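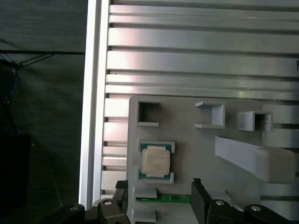 Recording demonstrations for a small-parts board

20 Feb 2021
Loredana Galli

These are the steps we use to record pick and insert demonstrations on the computer parts board. They assume the arm is already calibrated, the leader handle is paired, and you can start and stop a recording in Tratia. If you have not done that yet, go through the setup page first.

Before you start

Bolt the board to the aluminum panel and check that it does not rock when you press on a corner. The T-slots let you slide it to a new position later, which you will want to do, so keep the hex key close.

Place each part by hand once. The processor should drop into its nest between the two C-shaped clips without any force. If you need to push, the clips have printed too tight, and the policy will learn to push as well. File them until the chip sits by its own weight. Use a dead processor for this. Ours has lost the corner of its green substrate twice now, and we swap it out when that happens.

Open the wrist camera view and bring the arm down over the board. Both fingertips should be in view with the fingers spread. If one of them is missing, the camera mount has turned. Loosen it, straighten it and tighten it again before recording anything. Lock the exposure while you are there. The ribbed aluminum throws bright streaks, and with automatic exposure the gray fixtures go darker and lighter as the wrist tilts.

Recording an episode

1. Move the arm to the start pose. Do not use exactly the same pose each time. Anywhere within a hand's width of the center is fine.

2. Start the recording and wait one second before moving.

3. Bring the open fingers down on either side of the part. Go slowly for the last part of the approach. Most of what the model needs is in those few centimeters.

4. Close until the part is held, then stop closing. With a circuit board strip, squeezing further makes it bow.

5. Lift straight up, carry the part over to its target and lower it. If it catches on an edge, back up a little and try again without stopping the recording. Corrections like this are worth keeping.

6. Open the fingers, retreat upward, wait one second and stop the recording.

7. Mark the episode as success or fail right away. Do not leave it for the end of the session.

A fumbled grasp that you recover from is a success. A part that lands on the table is a fail. Keep the fails in their own folder. We don't train on them, but Mestex uses them to test the success detector.

How many and how varied

We recorded 242 episodes for the processor and 106 for the circuit board strip. The first processor policy was trained on only 84, and it worked well as long as the board stayed where it had been during recording. After the board moved one slot over, it missed nearly every time.

Since then we move the board every seven episodes. Slide it, turn it a few degrees if the bolts allow, and write the position in the session notes. Change the lights now and then too. The backdrop can stay up.

Have more than one person drive. Two operators will take different paths to the same part, and that is fine as long as both follow the steps above. What causes trouble is one operator grasping from the ends and another from the sides. Agree on the grasp first.

Checking the session

Play back every tenth episode at double speed before you leave the station. Look for dropped frames, a gripper reading that stays flat while the fingers are moving, and episodes that begin with the arm already in motion. Delete the last kind. Then copy the session to the Resedach drive, using the part name first and the operator's initials second.

Gripper readings that stay flat usually come from the connector on the Oberholzer board. Reseat it and record one short test episode before going on.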